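Vilela Square Face Cloth in Caramel
by Vuleo Household Linens

Product details | Care | Sizes and colours | Delivery and returns

There are face cloths you buy because they happened to be next to the soap, and there are face cloths you go on buying for years, and we like to think the Vilela belongs with the second sort. It's been in our range longer than almost anything else we sell. When we tried to drop it a while back to make room for a waffle weave, we had so many letters and emails from people asking where it had gone that it was back on the shelf by May, and it has stayed there ever since.

It is a plain terry square, looped on both sides, in a warm light brown that we call Caramel (my mother-in-law calls it "tea with not enough milk", and she may well be nearer the mark). A slightly darker woven band runs along the edges, and apart from that there is no decoration at all. No embroidery, no hanging loop with a little logo on it, no ribbon. We did try a hanging loop once and it mostly got caught in people's earrings.

The colour was chosen by Abílio Tavares, who looks after all our dyeing and is very patient with us when we change our minds. We had asked him for a beige. He sent beige, and then tucked in with the parcel was a second piece, a good deal warmer, with a note saying he thought we would like this one better. We did! It hides the odd smudge of foundation far more kindly than white or cream, and it sits nicely beside wood and old brass taps and the sort of green tiles that so many of us seem to have inherited with our bathrooms.
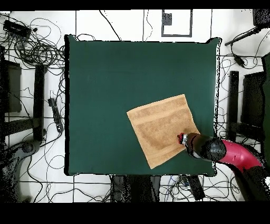 The thing people mention most in their reviews is how well it lies and folds. A square cloth ought to be square, you would think, but a good many of them go home from the shop looking perfectly neat and come out of the third wash shaped like a kite. Ours are washed once before they are hemmed, so most of the shrinking is over and done with by the time one reaches you. Fold it in half and in half again and the corners meet, and a stack of them in the airing cupboard stays a stack.

The loops are medium length. We do a plusher cloth, the Pilham, and it is lovely and thick and we're very fond of it, but it takes an age to dry and if you haven't got a heated rail you may find yourself putting it on the radiator in July. The Vilela is lighter in the hand and wrings out easily, which makes it the better choice for children, for older hands, and for anyone packing a washbag. Plenty of our customers keep a few in the kitchen too, for sticky fingers and chins after tea.

Care

Wash before first use, on its own or with similar colours, as there can be a little loose fluff and a touch of spare dye. After that it can go in with your ordinary towels at 40 degrees. Please go easy on the fabric softener. It feels nice for a day or two and then it coats the loops, and a coated loop doesn't take up water half so well. Give the cloth a good shake while it's damp and pull the banded edges straight with your fingers before you hang it up. Tumble drying on low is fine. If you catch a loop on something, snip it off level with small scissors and don't pull, and it will do no harm.

Sizes and colours

Sold singly or in a bundle of 5. Caramel is the colour we always keep in stock. The same cloth also comes in Chalk and in Slate, though these are made in smaller runs and do sell out, so if you have set your heart on a matching set it's worth ordering it all together. The bath sheet and hand towel in the same weave are listed under Vilela Towels.

What customers say

The Vilela has 1,085 reviews so far, and 991 of those give it full marks. The grumbles are mostly to do with the colour looking a little different from one screen to the next, and we do sympathise. If you would like to see it in your own light before you commit yourself, write to us and we'll post you a small swatch free of charge.

Delivery and returns

Orders go out from our shop in Flesville every weekday, and anything placed before noon on a Friday is normally packed the same afternoon. Unwashed cloths can be returned for a refund or exchanged for another colour. Trade customers and guest houses, please ring us for prices on larger quantities.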